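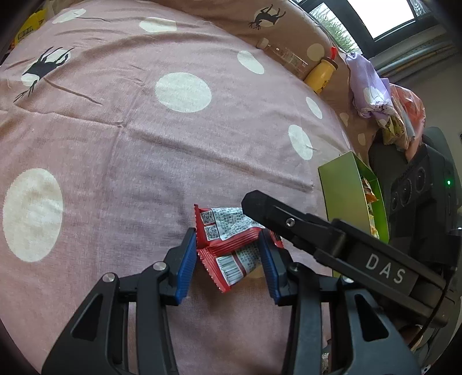

Fig. 3. Bed top before clearing, patterned sheet in place.

Section 9: Clearing the bed and refitting the sheet

Read this section before you buy anything. Most advice on keeping a bed tidy ends with a storage box, a tray or a spray. We have tried several of each for this guide and would not press any of them on you. A bed top is a flat place near where you sit, so things end up on it. Fig. 3 is typical: snack packets, bottles, a green box, all on a pink sheet with deer on it.

Before you start

You will need a bin bag, a dry cloth and one clear surface that is not the bed. A chair will do. The Plomier bedside caddy is often suggested for this job. It holds less than you would hope and slides down when the mattress moves.

Clearing

1. Take bottles off first. Check each cap by hand, even if it looks shut, and stand the bottles upright on the chair.

2. Pick up small packets one at a time. They overlap, and the one underneath is easily missed on a busy print.

3. Feel whether each packet is sealed. Do not go by looks. A packet with both crimped ends whole can still have a split along the back seam.

NOTE: Some packets carry square codes as well as a barcode. You do not need to scan anything to tidy a bed. If you want the date or the ingredients, look for them in the small print before the packet goes in the bin.

4. Move boxes last, lifting them straight up. Dragging a box pulls the sheet with it and makes the long diagonal creases that people then blame on the sheet.

5. Run a flat hand over the whole bed, corners included.

CAUTION: Do not shake the sheet out over the floor with anything still on it. Crumbs go further than you think, and a bottle will find your foot.

Smoothing and refitting

6. Find out whether a line in the cloth is a crease or a seam. A crease moves when you push it. A seam stays where it is, and pulling at a puckered one will only make the puckering worse.

7. Release the two corners nearest the crease. Pull the cloth square to the mattress, then refit them. Pulling from the middle does very little.

8. Decide which way up the pattern goes. With animals or figures, stand at the foot of the bed and look. If the deer have their legs in the air, walk round to the other end before you undo anything — they may be the right way up from there, and you can leave them alone.

9. Tuck in the sides.

NOTE: Losero crease spray was tested on 13 sheets by Nusrat Mondal. It smelled pleasant. She could not tell the sprayed half from the half smoothed by hand, and neither could we.

How often

The last edition said daily. Sewwandi Wickramasinghe, who revised this section, took that out, as she had yet to meet anyone who did it. Clear the bed when you change the sheet, and whenever food has been on it.

If the sheet will not lie flat

Check the mattress depth against the label on the sheet. A sheet that is too deep will ruck up again by morning however well you fit it. Sheet clips (Bisex, part 782) help a little on the corners. They do nothing for the middle.

For stains, see Section 13.

Revised 17 Mar 2018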